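To: the games list
From: Lahcen Gaber
Date: January 25, 2020
Subject: Re: Blue tape and the cubes

Sekar Hartono wrote:
> Are we keeping the taped grid? Kavine says the squares
> aren't square. Also, what do I order if a cube goes missing?

Kavine is right and should be ignored. I laid that tape by eye after a long lunch, and the game plays perfectly well on it.
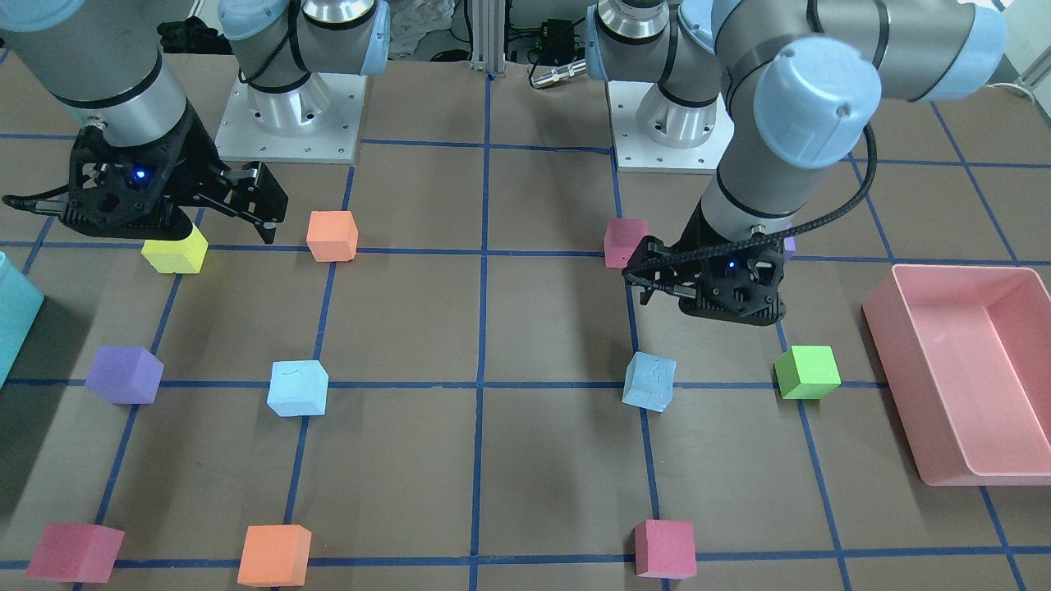
Eleven cubes out on the grid.

Rules as they stand, until Alex changes them again: a cube may sit in a square or on a line, and one on a line belongs to whoever argues longest. Pink and yellow are worth the same. Ong disputes this every January.

On spares, the foam cubes are item 262 in the Jullard list. Item 253 is the same thing one size down — I have a bag of 20 in my desk if anyone wants very small cubes. 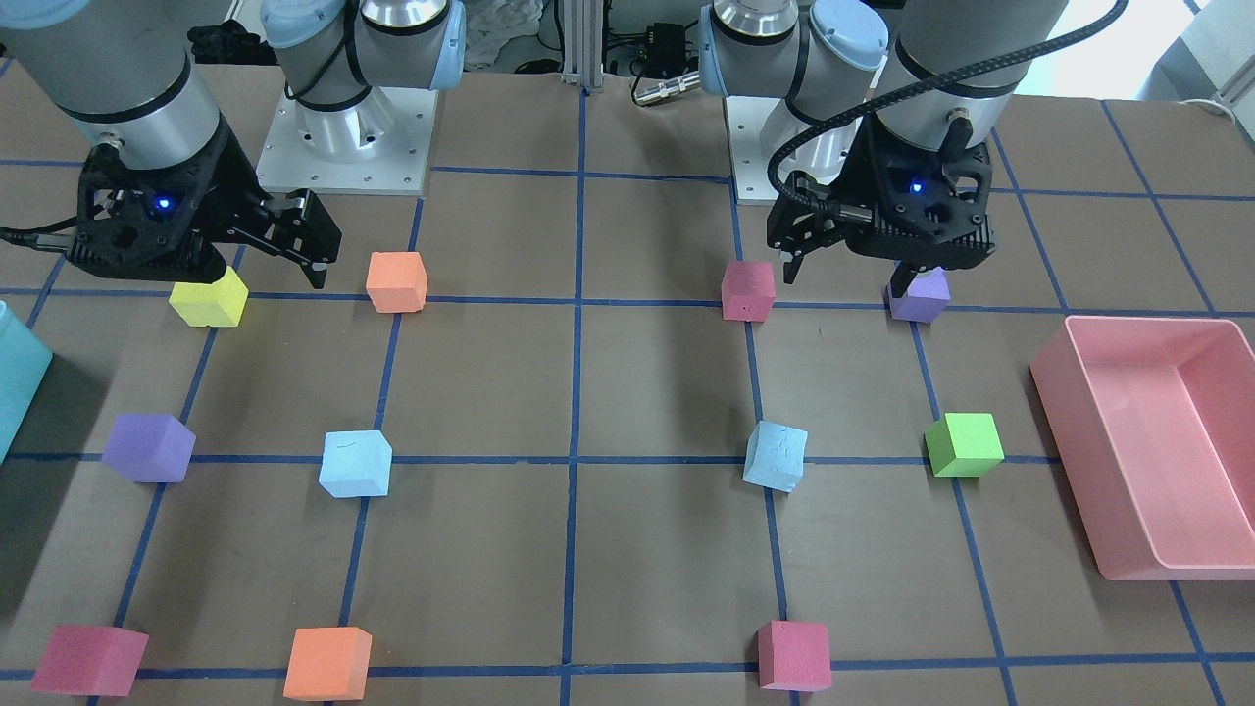 Tape

Same blue as before, please. Sekar's green was cheerful but I kept losing the green cube on it.

I did offer to relay the whole grid with a ruler.

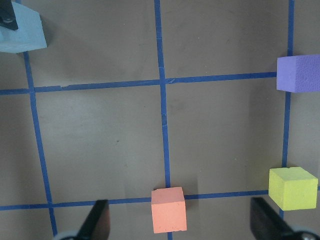 My terms for relaying it are one free evening and no advice. The old strips come up first, all of them, including the join with the little crease where the middle strip meets the upper cross one. I'd be sorry to lose the wobble in the edges, but Kavine can bring the ruler.

Lahcen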